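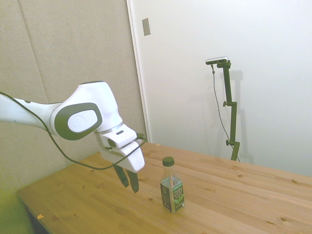 I have had the Zillach gripper kit bolted to the arm in our shared workshop since January, and I am still finding excuses to stay late with it. It took me 3 evenings to get going, one of them lost to a connector I had seated backwards (my fault, the drawing is clear once you turn it the right way up).

The fingers are what sold me. They are flat and taper at the tips, so they get into gaps my old Boersma pair could never manage, and they open wide enough for an ordinary drink bottle. A bottle with a little liquid left in the bottom is my standard test now. Full ones are easy, empty ones skate away if you breathe on them, and the in-between ones tell you whether your approach is any good. On my best night I got 8 clean lifts out of 9 tries, and the miss was me typing the wrong height!

Setup software is plain but quick. You jog the arm to a spot, save it, name it, move on. I had 13 positions stored before my coffee went cold. I would love an undo button — I overwrote my home position twice.

Gripes? The cable. It's generous, which is great for reach, but it hangs in a big loop under the arm and you have to think about it every time you plan a low move. Clips in the box would have been nice. I'm going to try the Rorero ones next. The manual also skips over finger alignment completely, so plan on a bit of fiddling there.

Would I buy it again? Yes, in a heartbeat. If you already have an arm and a solid table, it's the most fun upgrade I've made to a bench project in years. Next up is getting it to set a bottle down without that little clunk.

Last updated: March
13 comments
9 shares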